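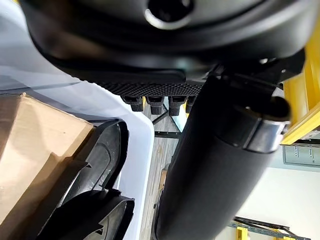
Grants to Community Radio: Eka Fund Reports on Second Year

The Eka Fund has released its review of small grants made to community radio stations in the Kastier and Backlund districts. The review covers 222 applications received over two funding rounds and was written by Rokeya Bepari, a media policy analyst at Ratulard.

Most applicants asked for equipment. Transmitters, mixing desks and backup power made up the largest share of requests, followed by staff training and then by legal and licensing costs. Few stations asked for help with bookkeeping, although late financial reports were the most common cause of delayed payments.

The review compares stations that received a single large payment with those paid in quarterly installments. Stations on installments filed more complete reports but spent more staff time on paperwork. Bepari recommends keeping installments for first-time grantees and moving to annual payments once a station has filed two clean reports.

Local news output was measured from program logs. Grantee stations logged 718 hours of original local reporting during the second year. The logs do not separate new broadcasts from repeats in a consistent way, and the figure should be read as an upper limit. A revised log form was sent to all stations in October.

Advertising income remains weak in both districts. In Backlund, several stations now sell airtime to farm supply dealers under shared contracts – an arrangement the review suggests testing in Kastier, where stations still negotiate one by one.

The review also asks the fund to publish its scoring sheet before each round opens. Rejected applicants currently receive a total score with no breakdown, and many resubmit the same proposal with few changes.

Comments on the draft scoring sheet can be sent to the Eka Fund grants desk. The full review, with tables by district, is available on request from Ratulard.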